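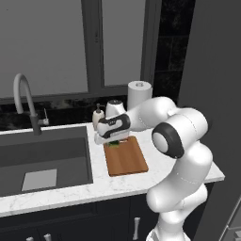
somdale-cards

Handwritten recipe cards from Somdale, typed up and lightly tagged. 500 cards, 400 of them with quantities parsed into numbers. Text only, CSV plus a folder of plain text files. Version 2.

Maintainer: Rawiri Hollis. Slow on email, better to open an issue.

What this is

Recipe cards out of kitchen drawers, church sale boxes and one very greasy shoebox. Mostly baking, a lot of soup, more pickles than anyone needs. Each card was typed as written, spelling and all. Then a second column has the cleaned up version, then the ingredients get split out one per row.

Made for people working on messy quantities. "Butter the size of an egg", "flour to stiffen", "a good shake". Also fine if you just want to read old recipes. Some of them are good. The Dogbe onion tart is in there under ID dogbe-tart and you should make it.

What it isn't

Not nutrition data. Not tested recipes. Several are missing a step and a few will plainly not work as written. One cake has no flour in it and I don't think that was on purpose. Canning and preserving cards especially: do not follow these, the times are from another era, use a current guide.

Quick start

Unzip, open cards.csv in whatever you like. UTF-8, comma separated, quotes around anything with a comma in it. If the fractions come up as garbage your spreadsheet guessed the encoding wrong, import it again and set it by hand.

Files

cards.csv - one row per card
ingredients.csv - one row per ingredient line, joined on card_id
words.csv - the vague quantity phrases, with what we decided they meant
raw/ - typed text as found, one file per card
CHANGES.txt - what it says

Columns in cards.csv

card_id: short name, lowercase, hyphens. Stable between versions, wont be reused.
source: which box it came from. One of somdale, sollau, dogbe, drokico.
title_raw: title as written. Blank if the card had none.
title_clean: ours.
body_raw: everything else on the card, line breaks kept as a pipe.
body_clean: spelling fixed, abbreviations opened up. Nothing else touched.
parsed: yes or no. Yes means the quantities made it into ingredients.csv.
note: stains, crossings out, jokes in the margin, "too salty" in a different hand.

Columns in ingredients.csv

card_id, line_no, then item, amount, unit, prep. Prep is where "chopped fine" and "softened" and "peeled if you can be bothered" end up. Amount is a decimal. Unit is left blank for things you count, like eggs.

About prep, becuase people keep asking. We kept cutting words exactly as written and then added a simple tag next to them: slice, dice, chop, mince, grate, tear, none. "Cut up" goes to chop. "Cut up small" goes to dice. "Cut up on the board with the parsley till you can't tell which is which" goes to mince. Arguable. Filter on the raw text if you disagree. "Board" turns up a lot in the prep column, as in "turn out onto board", and that isn't an ingredient, but older parsers will think so.
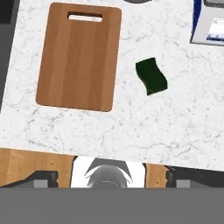
Wooden board on marble, handle slot at the top end.

How the cards got typed

Two people typed every card separately, then we compared. Where they agreed, done. Where they didn't, back to the card and argued. Most fights were over tsp versus tbsp in bad handwriting. If it still couldn't be settled the amount is blank and note says "illegible". Please don't fill these with an average, they are blank for a reason.

Sollau cards are in a mix of languages. Typed as is in body_raw, translated in body_clean. The translation is plain, not pretty. A couple of words we never did pin down and those stay in the original with square brackets.

Drokico is the odd one. It's the printed cards that came in the lid of a Drokico mixing bowl set, with people's own changes penned over the top. The printed text is left out, only the handwritten changes are in here. So those rows look like nonsense on their own ("less. MUCH less"). Drop source = drokico if you are training anything on full recipes.

Units

Cups are the big headache. A "cup" on these cards can be a measuring cup, a teacup, or the specific cup that lived in the flour bin. Marked cup, teacup and cup_unknown. We did not convert to grams. Volume to weight depends on the item and how hard it was packed and we'd be making it up.

Liquids are easier. Pints and quarts are US unless the card says otherwise. Dry shakes and pinches stay as words, see words.csv. "Shaker" as a unit shows up in the Somdale cards, meaning presumably the whole shaker. Left alone.

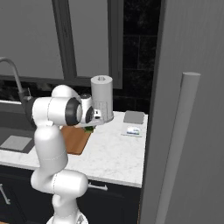
Tall gray container with faint markings on the side and a small opening in the lid.

Known problems

- Oven temps are a mess. "Moderate", "quick", "hot as it goes". No number column for these yet.
- Near duplicates. The same gingerbread got passed around between sources and each copy drifted. Not removed, some people want the drift.
- Names of private people were taken out of titles, replaced with [name]. Tell me if I missed one.
- line_no starts over after a sub-heading (like "for the frosting") on some of the Sollau cards. Bug in my script. Sort on file order for now.
- Title case is inconsistent in title_clean. Know about it, low priority.

Changes in this version

Added the Dogbe box. Split prep out of item. Fixed the vinegar rows that had come in as wine. Took out a card that was a shopping list.

License and citing

Use it for what you like, keep the credit. Cite as: somdale-cards, version 2, R. Hollis. If you quote whole cards in print, please use the raw text and not our clean one, the families asked for that.

Corrections

Open an issue with the card_id and what you think it says. Corrections go in every April, in one batch, so IDs and row order don't shift under people mid project. More cards also welcome. Typed only please, no scans, I've no room left for scans.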